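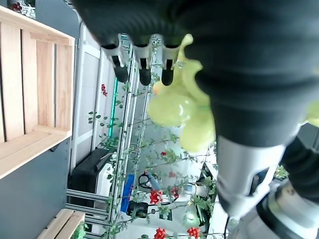 Step 3. Mask the hand before you segment the object

With the wrist camera, the hand covers a large part of every picture. If you skip this step, Zoltitz will treat the fingers and the held object as one piece, and the grasp planner gets a wrong shape. A translucent object like the yellow-green one is harder still, and so is a background with leaves and red berries.

1. Stop Brunda, then start it again with the option self_mask on.
2. Move the fingers slowly from open to closed. The tool records 163 poses and makes one mask for each.
3. Set mask_margin to 40 pixels. With a smaller value, the black fingertips stay in the result.
4. Set min_area to 600. Small red spots from the background are then removed.
5. Save the profile and load it in the planner.

Look at the overlay before you continue. The mask must cover the fingers, the palm and the sleeve, but not the object between them. If it eats the edge of the object, lower the margin by five and repeat from point 3.

Sudheer Achari asked if the mask can be reused on the second arm. It can not – the camera offset is different, so please record again.

Step 4. Send the object outline to the planner

Open the Jorau panel and choose "outline only".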